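Imprimir esta página | Enviar por correo electrónico

Jersey verde de punto fino: un hilo suelto en la costura, bolitas y no sé cómo doblarlo

Publicado por Annunziata Messina el 14/04/2022

Hola a todas y a todos. Llevo tiempo leyendo esta sección de ropa y costura y por fin me animo a escribir, porque estoy haciendo el cambio de armario y me he quedado atascada con una sola prenda, que ya es mala suerte con la cantidad de cosas que tenía para elegir.

Es un jersey de punto fino, de un verde apagado que tira un poquito a azul, y le tengo mucho cariño. Me lo compré en un mercadillo hace unos cuantos inviernos, me costó 13 euros y me lo he puesto para todo: para ir a trabajar, para viajar, para estar en casa con la manta por encima. Etiqueta no tiene (si la tuvo, la cortaría la dueña anterior), así que no sé si es lana, algodón o una mezcla. Al tacto no pica nada, eso sí, y por un lado tiene un poco de pelusilla. 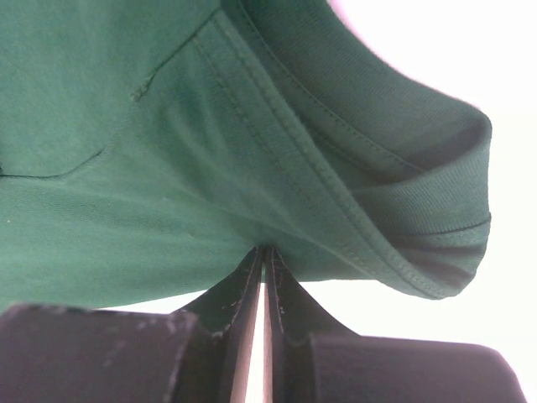 Lo que me preocupa más es el hilo. Hay un punto, justo en el borde de una de las piezas, donde se ha hecho una especie de nudito deshilachado, más claro que el resto del tejido. Mi primera reacción fue ir a por las tijeras, y menos mal que me llamó mi hermana por teléfono en ese momento y me distraje, porque luego leí en no sé qué sitio que cortar un hilo en el punto es lo peor que se puede hacer. También le ha salido alguna bolita y algún enganchoncito pequeño, de esos que se notan más con la yema del dedo que con la vista.

Y luego está el asunto de guardarlo. Yo lo he tenido siempre colgado en percha, pero los hombros se le han quedado raros, como con dos picos, y ahora quiero doblarlo y meterlo en una caja hasta octubre. El problema es que lo doblo, lo miro, lo veo todo lleno de arrugas a lo ancho, lo vuelvo a abrir y empiezo otra vez. Ayer estuve así media tarde. ¿Hay alguna manera de doblar un punto tan fino que no deje marcas? ¿Lo lavo antes o lo guardo tal cual, si solo me lo he puesto un par de veces desde el último lavado? ¿Y el hilo lo arreglo ahora o lo dejo para el otoño?

Perdonad el rollo y gracias de antemano, que sé que aquí hay gente con muy buena mano.

Visto 3012 veces

Liliana Ruggiero

¡Hola, Annunziata! Qué alegría leer a alguien que se toma tantas molestias por un jersey, porque yo soy igual y en mi casa me toman el pelo con eso. Te cuento lo que haría yo, que he arreglado unos cuantos en mi vida (y también he estropeado alguno, no te voy a engañar).

Empiezo por el hilo. No lo cortes, de momento. Dale la vuelta a la prenda y mira esa zona por el revés, con buena luz, cerca de una ventana si puedes. Como dices que está en el borde de una pieza, puede ser una de dos cosas: el final del hilo con el que se cosió, que lo remataron con un nudo y ha acabado saliendo por el derecho, o un punto del propio tejido que se ha enganchado y se ha roto. Si es lo primero, la cosa es muy sencilla. Coges una aguja de punta redonda, de las de lana, la pasas desde el revés hasta el lado donde asoma el nudito, enhebras el cabo y tiras con suavidad hasta que quede por dentro. Si el cabo es muy corto y no hay quien lo enhebre, mete primero la aguja y enhebra después, con el ojo casi pegado al tejido. Luego le das tres o cuatro puntaditas en la costura, sin apretar, y ya está.

Si es lo segundo, mira despacio si hay algún bucle abierto al lado, una lazadita que no esté sujeta a nada. Esa hay que atraparla hoy mismo con un hilo de coser de un verde parecido, porque en el punto la carrera se va sola. No hace falta que el color sea idéntico: si dudas entre dos, llévate el más oscuro. Yo uso uno de Gastuvow que compro en la mercería de debajo de casa, en bobina de 500 metros, y me dura años. Pero cualquiera fino te vale.

Los enganchones pequeños se meten hacia dentro con la misma aguja, o con un ganchillo muy finito si tienes. Nunca los cortes. Las bolitas sí las puedes quitar con una maquinilla de esas de pelusa, con la prenda bien estirada sobre la mesa y casi sin apoyar, pasando por encima y nada más. Ten cuidado de no acercarte al hilo suelto con la maquinilla, que ahí es donde yo tuve uno de mis disgustos. Para la parte que tiene la pelusilla yo no haría nada, muchas prendas de punto son así y a mí me parece bonito.

Lávalo antes de guardarlo, aunque te lo hayas puesto dos veces. Las polillas van a los restos de sudor y de colonia que nosotras ni notamos. Como no sabes la composición, trátalo como si fuera lana: a mano, agua fría, un jabón suave, sin frotar y sin retorcer. Lo enrollas en una toalla para quitarle el agua, lo extiendes en plano y lo vas colocando con las manos, alisando cada manga y cada borde. Los picos de los hombros se suelen bajar ahí, en mojado, apretando un poquito con los dedos. ¡Y paciencia, que en plano tarda en secar!

Para doblarlo, ponlo boca abajo sobre la cama o sobre una mesa lisa y quítale las arrugas con la palma antes de hacer ningún pliegue. Lleva una manga hacia el centro, luego la otra, y en lugar de doblarlo por la mitad dóblalo en 3, desde abajo hacia el cuello, dejando los dobleces redondeados y sin aplastarlos. Si quieres ir a lo seguro, mete en cada pliegue un rollito de papel de seda blanco. En la caja, los finos arriba y los gordos abajo. Y si a pesar de todo en octubre te sale con alguna marca, un poco de vapor sin tocar la tela y una noche extendido.

Ya nos contarás qué era el nudito, que me he quedado con la intriga.

Sveinbjörnsson

Yo los enrollo todos y listo. Sin papel ni nada. Nunca se me ha marcado ninguno, aunque los míos son más gordos que el que dices.

Grellell

De acuerdo con casi todo lo que pone Liliana, menos en lo de la maquinilla. En un punto tan fino yo quitaría las bolitas a mano, una por una, con unas tijeritas de bordar y sin tirar. Se tarda más, pero si son pocas te lo quitas en lo que dura un café. La maquinilla, si coge una zona gastada, te hace un agujero antes de que te des cuenta.

Otra cosa, por si te sirve: no uses caja de plástico cerrada si vives en un sitio húmedo. Mi madre los guardaba en fundas viejas de almohada, de algodón, con un saquito de lavanda que cambiaba cada año, y yo sigo haciendo lo mismo. La lavanda que no toque la prenda directamente, que a veces suelta aceite y mancha. Y apunta por fuera lo que has metido, o en otoño acabarás abriéndolas todas para encontrar el verde.

Imprimir esta página | Enviar por correo electrónico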